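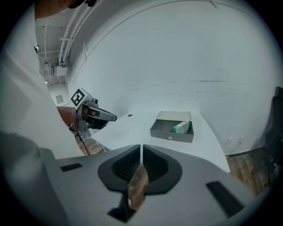 Figure 3. At the table, seen from close by.

4.2 What people keep, and what they write on it

I went into this part of the study thinking labels would be the boring bit (my coauthor Celeste Sampaio had warned me otherwise). We asked 40 households in Brurnoreo how they store the small stuff: buttons, spare keys, old letters. Between them they let us log 3,648 items, and I loved nearly every minute of it! Most people start out with a system and then drift, usually by August, when the kids are home and everything gets dumped in one drawer.

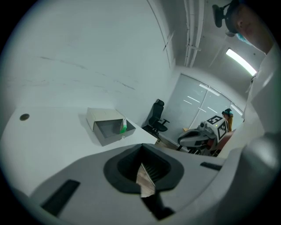 Labels turned out to matter less for finding things than for deciding what to keep. A box with its lid folded back and a white tag hanging off the front corner is close to what 18 of our households used, and theirs mostly had writing on the tag, and often somebody else's writing. One woman had kept her aunt's tags through 7 moves and wouldn't hear of changing them. Abreu and Patrício would call this inherited sorting, and I'm happy to borrow the term. We come back to handwriting in Section 5.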